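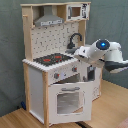

Families who came to the Ultiddale playrooms were asked, on a Tuesday morning, what their children liked to pretend at home. Most spoke of cooking, and at some length, which we were very glad of (the longest answer ran to 13 pages!).
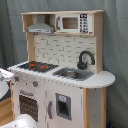
### 3.2 What the children cooked

Soup came first, then tea, then a great many cakes. Of the 40 families, six told us that the meal was always served to a grandparent, whether or not one was at home.
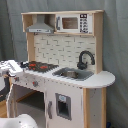
**Figure 2.** Play kitchen with range hood and microwave.

Talk about waiting was richer than we had hoped. Children who pretended to cook slowly used words such as "nearly" and "not yet", while those who had a microwave to play with, like the white one in Figure 2, might be expected to hurry; in our notes they lingered just as long, and often sang.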